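6 min read

3.2 Cup task and recording sessions

The second task was set for the student teams in the Tirneteo course unit at Tidstead. Each team had to record demonstrations of a person sorting plastic cups by hand-held gripper, train a policy on those recordings, and run it on the arm in the Mirholm lab. Teams were limited to 200 demonstrations each and could divide them between members as they liked. One team withdrew before training, so the results in Section 4 cover 708 usable demonstrations.

Students worked with 2 grippers, one per hand. Both carry a cube of fiducial markers, and the pose of each gripper was recovered from these markers after the session. A demonstration began with cups of several colours on the table, some upright or inverted and others on their sides (Figure 3). The starting layout was changed after every 20 demonstrations. We did not ask teams to clear other objects from the table, and most left them where they were. 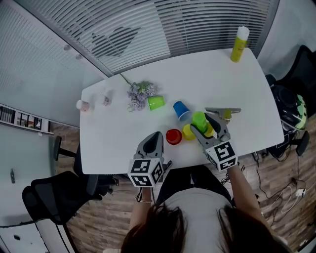

Figure 3. Cup task with two hand-held grippers. The right gripper is closed around a green cup.

3.3 Labelling and exclusions

Teams labelled their own recordings. A demonstration was excluded if a marker cube was lost from view for more than two seconds, or if a cup left the table. Cups lying on their sides were the main source of disagreement between labellers, as some students counted a nudge as a failed grasp and others did not. We kept the stricter reading throughout.

Related items
Arabzadeh: marker tracking notes for student labs
Tirneteo course unit outline
Grading rubric for the cup task

Contact the Mirholm lab | © Tidstead | Back to top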